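板張りの床と暮らす　わたしの掃除と手入れのメモ

最初に失敗の話から。引っ越してすぐの頃、うれしくてうれしくて、毎日びしょびしょの雑巾で床を拭いていました。小学校の掃除の時間みたいに、バケツに雑巾をじゃぶっとつけて、適当にしぼって、端からダーッと。気持ちはよかったんです。でもひと冬たったら、台所の前の板がなんとなく白っぽくなって、指でなでるとザラザラ。大家さんに聞いたら「水だねえ、それは」と即答でした。

それ以来、床のことをあれこれ試してはノートに書くようになりました。前にここに書いた「窓まわりの掃除」の記事に、床はどうしてるんですか？という質問をいくつかいただいたので、ノートを見ながらまとめてみます。長いです！お茶でもいれてからどうぞ。

うちは古い賃貸で、12畳の居間と台所がひと続きの板張りです。表面はつやのないオイル仕上げ。ここ、大事なところで、つるつるのコーティングがしてある床と、木の肌が出ている床とでは、使っていいものがずいぶん違います。自分の家の床がどっちかわからない人は、家具の下とか押し入れのきわとか、目立たないところに水を一滴落として見てみてください。玉になったまま乗っかっているならコーティングあり、じわっと色が濃くなるならオイルか無塗装の可能性が高いです。わたしはこれを知らずにコーティング用のワックスを買ってきて、開ける前に気づいて友人にあげました。

賃貸の人は、まず大家さんか管理会社に聞くのが早いです。聞くのが面倒でネットで調べまくった時間、電話なら二分でした……。

毎日のこと　乾いたまま、が基本

ふだんは水を使いません。乾いたモップか、ほうき。これだけ。

わたしの順番はこうです。朝、まだ誰も歩き回っていないうちに乾拭きのモップをすーっとかけます。ほこりって夜のあいだに落ちてくるので、歩いて舞い上がる前が勝負なんですよね。掃除機を先にかけると、排気で部屋のすみにほこりが逃げていく感じがして（気のせいかもしれませんが）、モップが先、掃除機はあと、に落ち着きました。

モップは板の目に沿って動かします。横切るように動かすと、板と板のあいだの溝に細かいゴミがたまっていくんです。最初のうちは部屋の形に合わせて動かしていたので、うちの溝はパンくずの銀行みたいになっていました。

ちなみに使っているのは、Sturkhamという柄の長い平たいモップ。雑貨店のPastelで見つけて、値段が2000円を超えていたので売り場をぐるぐる三周しました。結局買って、かれこれ何年も使っています。よかったのは、布をはさむところが単純なつくりで、着古したTシャツでも靴下でもはさめること。専用シートを切らしてイライラすることがなくなりました。ヘッドが薄いからソファの下にも入ります。柄がちょっと重いのが難点で、立てかけておくとよく倒れます。夜中に倒れるとものすごい音がします。

ほうきは台所専用に一本。玉ねぎの皮とか米粒とか、モップだと引きずってしまうものはほうきのほうが断然早いです。ちりとりの縁が床に密着しないタイプは、最後の細い線みたいなゴミがいつまでも残るので、ちりとりの縁をほんの少し湿らせておくと吸いつきます。濡らしすぎるとそこに輪じみができるので、霧吹きでひと吹き程度で。

溝のゴミ

板張りの人ならみんな悩んでいるであろう、あの溝。

いろいろやりました。つまようじは折れて、折れた先が溝にはまって、それを取るのにまた別のつまようじを使うという地獄。竹串は先がとがりすぎて木を傷つけます。掃除機の細いノズルは、乾いたゴミなら取れるけれど、踏み固められたものはびくともしません。

いまの定番は、使い終わった歯ブラシと、古いポイントカード。カードの角に薄い布を一枚かぶせて、溝にそってすーっと引くだけです。カードの角は丸いので木に引っかからないし、布がゴミをからめてくれます。ポイントが残っていないカードを選びましょう（一回やりました）。歯ブラシは毛先の開いたものより、まだ少しコシのあるもののほうが向いています。

全部の溝を一度にやろうとすると腰をやられるので、わたしは「今日は窓から食卓まで」と区切っています。ラジオを聞きながらやると案外すすみますよ。

あと、溝をやるときは絶対に膝当てを。専用のものでなくても、座布団を二つ折りにしたもので充分です。わたしは古いバスマットを使っていて、裏に滑り止めがついているので床の上でずれません。ただ、ゴムの滑り止めを敷きっぱなしにすると床に色が移ることがあるので、終わったらかならず片づけること。

拭き掃除は、かたくしぼって、すぐ乾拭き

水拭きを完全にやめたわけではないんです。裸足で歩いてベタッとするときは、やっぱり拭きたい。

コツはとにかくしぼること。自分で思う「かたくしぼった」の、もうひとしぼり先です。雑巾を縦に持ってしぼると力が入ります。手首が弱い人は、濡らした布と乾いた布を重ねて一緒にくるくる巻いてしぼると、水気が乾いたほうに移ってちょうどいい湿り具合になります。これは母のやり方で、子どもの頃は「なんで二枚も汚すの」と思っていましたが、いまは毎回これ。

拭いたら、間をおかずに乾いた布で追いかけます。部屋全部を拭いてから乾拭き、ではなくて、畳一枚ぶん拭いたら乾拭き、また一枚ぶん拭いたら乾拭き。面倒そうに聞こえますが、右手に湿った布、左手に乾いた布を持ってやると、リズムができて楽しいです。

洗剤はほとんど使いません。油がはねた台所の前だけ、ぬるま湯に食器用の中性洗剤をほんの一滴。そのあと洗剤なしの布でもう一度拭いて、乾拭き。

使わないほうがいいもの、というか、わたしがやって後悔したもの。まず重曹。アルカリ性なので、木の種類によっては黒っぽく変わることがあります。うちでは流しの前に手のひらサイズのくすみができました。次にメラミンのスポンジ。汚れはびっくりするほど落ちますが、表面も一緒に削れるので、そこだけつやも色も変わってしまいます。それからアルコールの除菌シート。食卓を拭いたついでに床も、とやりたくなる気持ちはよーくわかります。でもコーティングのある床は白く濁ることがあるし、オイルの床は油分が抜けてカサカサになります。スチームモップも、買う寸前で説明書を読んで踏みとどまりました。
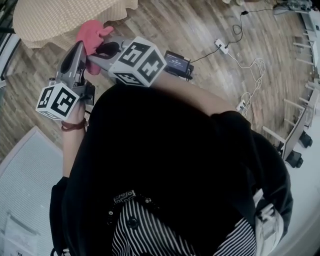 板張りの床の上で、グレーのハンドグリッパーを手に。

シミがついてしまったら

さて、シミの話。うちの床にはいろいろあります。コーヒー、醤油、クレヨン、謎の輪っか。

とにかく早いうちに、こすらずに押さえる。これに尽きます。こぼした瞬間って、あわててゴシゴシやってしまいがちなんですが、そうすると木の目の中に押し込んでしまいます。まずキッチンペーパーを乗せて、上から手のひらでぐっと。ペーパーを替えて、またぐっと。吸わなくなったら、かたくしぼった布で外側から内側に向かって拭きます。内側から外に拭くと、シミが大きくなってしまいます。

コーヒーはすぐやれば跡は残りません。醤油は手ごわくて、うちのひとつはうっすら残ったままです。赤ワインは、やったことがないのでわかりません。ごめんなさい！

クレヨンは、姪が遊びに来たときの置きみやげ。ドライヤーの弱い温風を遠くからあててやわらかくして、ペーパーで押さえるとだいぶ取れました。あて続けると板が反りそうで怖いので、少しあてては押さえ、を繰り返します。床暖房の家の人や、コーティングのある床の人は、温風はやめておいたほうがいいかもしれません。

ろうそくのろうは逆で、冷やしてからです。保冷剤を布でくるんで乗せ、固くなったらさっきのポイントカードでそっと持ち上げる。ガムがついたときも同じ手でいけます。

謎の輪っかは、たぶん植木鉢の跡。受け皿の下に湿気がたまっていたんですね。鉢の下にはすき間のできる台を置くようにしたら、その後は増えていません。100円ショップの、すのこ状の小さい台で足りています。

白くなった水じみには、くるみが効くと聞いて試しました。殻をむいたくるみをガーゼに包んで、つぶして、出てきた油でやさしく拭くんです。たしかに色が濃くなって目立たなくなりました。でもこれは隠れているだけで、何か月かするとまたうっすら出てきます。まあ、そのたびにくるみを買う口実になるので（半分は食べます）、続けています。ナッツのアレルギーのある人がいるおうちでは、やらないでくださいね。

すりキズ、へこみ

すりキズは、浅いものなら気にしないのが一番です。本気で。何年か暮らすと全体がキズだらけになって、ひとつひとつは見えなくなります。

それでも気になるところは、床の色に近いクレヨン型の補修材を少しだけ塗りこんで、はみ出たぶんを布でぬぐいます。色選びは、迷ったら薄いほう。濃いほうを選ぶとキズがくっきり線になって、前より目立ちます。二色持っておいて混ぜるのもいいです。わたしは茶色を一本だけ買って、最初の一か所で失敗しました。

へこみには、アイロンの裏技があります。無塗装かオイル仕上げの木限定ですが、へこんだところに水を一滴ふくませて、濡らした布をあてて、上からアイロンの先をちょんちょん。木がふくらんで戻ってくるんです。缶詰を落としてできたへこみが、ほとんどわからなくなったときは、ひとりで拍手しました。長くあてると焦げたり白くなったりするので、ちょん、で離して様子を見て、またちょん。賃貸の人は、目立たないところで練習してからにしましょう。深くえぐれて木の繊維が切れているものは、この方法では戻りません。

オイルの塗り直し

オイル仕上げの床は、たまに油分を足してあげるとしっとりします。わたしは9月にやります。夏の湿気がひと段落して、窓を開けていられて、しかも暖房はまだ、というちょうどいい時期なんです。梅雨にやった年は、いつまでも乾かなくてベタベタして、靴下の毛が床にくっついて大変でした。

使っているのはDrutovauという植物油ベースの床用オイル。大家さんが前から使っていたものと同じで、色の変わり方がわかっているから安心です。うちの床に合うというだけなので、銘柄はおうちの床に合わせて選んでください。

手順はざっとこんな感じ。前の日に掃除機と溝掃除をすませて、かたくしぼった布で拭いて、ひと晩しっかり乾かします。当日は家具を部屋の半分に寄せて、あいた半分を塗ります。布に少しだけ含ませて、木の目に沿って薄く、薄ーくのばす。「足りないかな」で正解です。しばらく置いて、きれいな布で余ったぶんを拭き取ります。拭き取りが甘いとあとでムラになるので、塗るより拭き取るほうに体力を残しておくこと。残りの半分は、最初の半分が乾いてからです。

塗る方向は、奥からドアに向かって。当たり前のようですが、わたしは一度、窓辺に取り残されました。しかも飲み物は台所。

それと、これは声を大にして書いておきたいのですが、オイルを拭いた布を丸めてゴミ箱に捨てるのは危険です！植物油のしみた布は、乾くときに熱を持って、自然に火が出ることがあります。使い終わったらすぐに水にどっぷりつけて、水を含ませたまま袋に入れて、お住まいの地域のルールで捨ててください。わたしは塗り始める前に、水を張ったバケツを玄関先に用意しておきます。

家具の脚まわり

キズの犯人は、だいたい椅子です。

フェルトのシールは、貼る前に脚の裏をよく拭いて、完全に乾かしてから。この手間を省くと、すぐずれて、はみ出した糊にほこりがついて、黒いフリンジみたいになります。あと、フェルトに砂粒がかんでいると、紙やすりで床をこすっているのと同じことになるので、ときどき椅子をひっくり返して歯ブラシでかき出します。うちは2か月ごと。カレンダーに小さく「イス」と書いておくんですが、家に来た人に「椅子の日って何？」と聞かれます。

細い脚の椅子には、シールより、かぶせる靴下型のほうが長持ちしました。見た目はちょっとかわいすぎるかな。食卓の椅子四脚が全員靴下をはいているので、来た人は必ず笑います。

重い家具を動かすときは、脚の下に厚手のタオルをかませて、すべらせるように押します。引くより押すほうが腰が楽です。本棚は、横着せずに本を出してから。出した本をつい読み始めて夜になるところまでがセットです。

ラグとカーペット

ラグを敷くと床が守られる……のは本当なんですが、敷きっぱなしだと、そこだけ日に焼けずに色が残ります。うちは真四角の「ラグの幽霊」がいます。いまは季節の変わり目にラグの位置を少しずらして、境目をぼかす作戦です。

滑り止めは、網目状の、糊のついていないものを選んでいます。それでも夏場は蒸れるので、ときどきめくって風を通します。めくった下に何があるかは……へアピン、輪ゴム、なくしたと思っていたボタン。宝探しだと思うことにしています。

乾燥と湿気

冬になると板と板のすき間が開いて、夏になると閉じます。最初の冬は床が壊れたのかと思って大家さんに電話しました（二度目の電話でした）。木は呼吸するからね、春まで放っておきなさいと言われて、そのとおり春には戻りました。だから冬に開いたすき間をパテで埋めてはだめです。夏に板が逃げ場をなくして、持ち上がってしまうことがあるそうです。

暖房の風が床に直接あたらないように、吹き出し口の向きだけは気をつけています。加湿器も、床に直接置くとまわりがしっとり濡れるので、台の上へ。窓ぎわの結露は、朝いちばんにタオルで。窓の掃除の記事にも書きましたが、結露を拭く専用のタオルを窓のそばにかけておくと、つい手が伸びます。

道具のしまい場所

掃除って、道具が遠いとやらないですよね。わたしだけ？

前は全部まとめて洗面所の棚に入れていて、床の汚れに気づいても「あとで」となっていました。いまは、モップは居間の柱のかげ、ほうきは冷蔵庫の横、溝用のカードと歯ブラシは食卓の近くの引き出し。引き出しをあけるとフォークの隣に歯ブラシがいる、というのは家族に不評だったので、ふたつきの缶に入れました。缶はBaxterというクッキー屋さんのもので、中身を食べたくて買ったのが先です。

布類は、Tシャツを切ったものをかごに山盛り。切るときは縫い目をよけて、わきから四角く取ります。縫い目が残っていると、そこに砂がたまって床をひっかきます。プリントの部分も硬いのでよけて。襟ぐりのゴムのところは、ほうきの柄を束ねるのに使っています。

モップの布は、洗うときに柔軟剤を入れないこと。ほこりの取れ方が悪くなるし、床がなんとなくぬるっとします。これに気づくまで、ずっと床のほうを疑っていました。

いただいた質問から

猫や犬がいるおうちはどうしたら、という質問。うちには動物がいないので実家の話になりますが、実家の犬は爪の音がカチャカチャするようになったら爪切りの合図だそうです。よく走る廊下にだけ、はがせるタイルカーペットを敷いています。汚れたところだけ一枚はがして洗えるので、母は気に入っているみたい。

ワックスはかけないんですか、という質問。オイルの床にはかけていません。コーティング系のワックスを重ねると、次にオイルがしみこまなくなるからです。すでにワックスがかかっている床なら、そのまま同じ種類で続けるのがいいと思います。途中で種類を変えると、はがすところから始めないといけなくて大変です。

床がきしむんですけど、という質問。うちも鳴ります。冬の夜はとくに。乾燥の時期だけ鳴るなら様子見でいいと思いますが、踏むと沈むような場所があるなら、手入れうんぬんの前に大家さんか工務店さんに見てもらってください。うちは台所の入口の一枚が毎年鳴って、夜中にこっそり冷蔵庫を開けようとすると家じゅうにばれます。

裸足で歩くと足の裏が黒くなる、という質問もありました。乾拭きをしているのに黒くなるなら、モップの布が汚れたままになっていないか見てみてください。うちはこれでした。あと、スリッパの裏！床ばかり拭いて、スリッパの裏を何年も拭いていなかったんです。拭いたら布が真っ黒になって、しばらく黙りました。

次は玄関のたたきのことを書くつもりです。砂を家に入れない工夫がいくつかあるので、いまノートを整理しています。たたき用のおすすめブラシがある方、コメント欄で教えてください。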